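Viltow H2 Hand-Held Gripper: Finger Pad and Housing Service Kit

Manufacturer: Staderetti
Part number: 1440
Fits: Viltow H2, all housings with slotted side grilles
Supplied by: Plisbridge Automation Spares

Overview

The 1440 kit contains the wear parts needed for one full service of a Viltow H2 hand-held gripper. It covers the finger pads, the finger pivots and the screws that hold the upper housing. The trigger, the main board and the fingers themselves are sold separately. If a finger is cracked or bent, order finger set 1434 and fit it at the same time as the pads, as the pivots have to come out for either job.

Kit contents

Finger pads, mesh faced, black, 2
Pivot pins, 2
Pivot bushings, 4
Housing screws, M3, 8
Grille filter inserts, 2 (one short, one long)
Adhesive strip for pads
Tube of dry-film lubricant

Service interval

Staderetti specifies a pad inspection every 500 closing cycles and replacement of the full kit at 2000. Units used on abrasive or dusty parts will need pads sooner. The cycle counter is read from the status page on the host computer and does not reset by itself after service.

Tools required

2 mm hex driver, 1.5 mm pin punch, plastic pry tool, lint-free cloth, isopropyl alcohol. Do not use acetone on the housing.

Removing the old pads

Disconnect the gripper from the host and remove the battery or supply cable. Open the fingers fully. Lift the lower corner of each pad with the plastic tool and peel toward the tip. Old adhesive left in the hollow of the finger will hold the new pad off the surface, so clean it back to bare plastic with alcohol. Allow ten minutes before fitting the new strip.

Press the new pad in from the center outward. The mesh should follow the curve of the finger with no bridging. Close the fingers on a folded cloth and leave them closed for an hour.

Replacing the pivots

Remove the eight housing screws and lift the upper half straight up. The trigger cable stays with the lower half. Drive the pins out from the left side only – the right end has a shoulder and will split the boss if it is forced. Fit the bushings dry, apply one thin coat of lubricant to the pin, and drive it home until it sits flush. Each finger should swing under its own weight. If one drags, take the pin out and check the bore for burrs.

Grilles and filters

The housing draws air through the slotted grilles. Slide out the insert behind each one and replace it. The short and long inserts are not interchangeable. With the housing open, blow dust away from the board at low pressure and keep the nozzle at least a hand's width from the connectors.
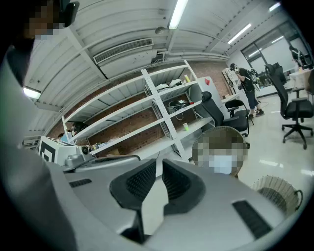
Refit the upper housing and tighten the screws in a cross pattern. They thread into plastic and strip easily. Stop when the heads seat.

Checks after service

Reconnect the gripper and run the zero routine with the fingers open, then closed. The two readings are stored as the new travel limits. Cycle the trigger slowly twenty times and watch the position trace on the host. It should be smooth in both directions. A step near the closed end usually means a pad is lifting at the tip. Reset the cycle counter last.

Compatibility

The kit does not fit the Viltow H1, which uses flat fingers and a single-piece housing. Grippers converted with the Mbeki wide mount accept the pads and pivots, but the long filter insert must be trimmed to clear the mount bracket. A cutting line is molded into the insert.

Storage

Keep the adhesive strip sealed and at room temperature. Shelf life is around 12 months from packing; the packing month is printed on the bag.

Ordering

Sold as a complete kit. Filter inserts are also available in pairs. Orders placed before noon leave the Plisbridge warehouse the same day, except for finger set 1434, which ships on Wednesday. Opened adhesive cannot be returned.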